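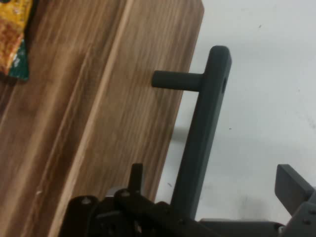
Wycliffe Muli says a table is finished when you can eat chips at it, and by that measure the big new one at the Nenby community room has been finished for a week already. I caught up with him there on Sunday, August 4, 2024, when the place opened its doors to anyone who wanted to see what's been going on in the old feed store, and I ended up staying until they started stacking the chairs.

I should say I only went in for coffee. I live two streets over in Perkley and I'd been walking past the papered-up windows since December, wondering if it was going to be another phone shop. Then the paper came down and there was all this wood! Shelves, benches, a long counter by the sink, and the tables, which are what everybody had their hands on.

The wood came out of a barn on the Oksanen place, off the river road. Tiina Oksanen's family pulled the barn down last fall when the roof gave up, and she couldn't stand to see the boards go on a fire. She called the room to ask if they had any use for them and they said sure, thinking she meant a pickup load. She showed up with a flatbed.

"I counted 639 boards and then I quit counting," she told me. "My brother says there were more. He can come count them himself."

A lot of it was no good — nails, rot, a whole section the carpenter ants had been living in. What was left got stacked in the back with sticks between the layers and sat there through the winter. Josphat Massawe ran a Tuesday night group that did the sanding and gluing, and he had a rule that you couldn't stain anything until he'd looked at it dry and then looked at it again with a damp rag wiped over it. A few people got pretty tired of the rag. I heard about the rag from three different people before I'd even met Josphat.

He's particular about the grain. He told me most of the arguments on Tuesday nights were over which boards should go next to each other, and whether you try to match the color or let a dark one sit beside a pale one. He's for letting them be. Nassoro Mwakalinga is for matching, and he got his way on the counter, so if you go in you can see both sides of it and pick a winner. I like the mixed ones better (sorry, Nassoro).

They made 19 pieces in all, counting the little step stool for the sink. The stool was the first thing done and it took the longest, which Josphat blames on too many helpers.

The money side was small. The room had $1,000 set aside for furniture and had figured on folding tables. Instead it went to glue, sandpaper, finish and a used planer that Brian Mfaume found in Kadumico and drove back with in the rain under a shower curtain. He wants it known that the shower curtain was clean. There was a little left over and it bought the coffee maker, so I have some stake in this now.

What will people do with it all? Mostly sit, from what I saw. There was a card game going at one end of the room before noon, and a girl doing a puzzle who wouldn't let anybody help. The snacks were by the door and there wasn't a strict policy about carrying them around. I asked if they were worried about grease on the finish and Wycliffe just shrugged and said it was a barn, it's had worse on it.

The homework table starts up again when school does. Tuesday nights are going to keep on too, with the boards that are left, and there's talk of making benches for the bus stop on Nam Street if the town will let them bolt anything down. Tiina asked for one small thing for her mother's kitchen, a bread board, and Josphat has already picked out the piece. He showed it to me and then he got the rag out and showed it to me again. It really does look different.

There's room for six more people in the Tuesday group. You don't need your own tools, but bring gloves and old shoes, and come in by the side door because the front one sticks when it's humid. They start at 6 and quit when the neighbors would start to mind the noise. Kids can come with a grown-up — no sanding machines for the little ones, though there's plenty of hand sanding and nobody was turning that kind of help away.

If you've got wood of your own to get rid of, call ahead first. They're nearly out of floor in the back, and Brian says if one more person leaves a door on the step without a note he's going to hang it on the building. The room is open every day except Monday. I'd try the table by the window.

Contact the news desk | © 2024 Perkley Neighbor | Back to top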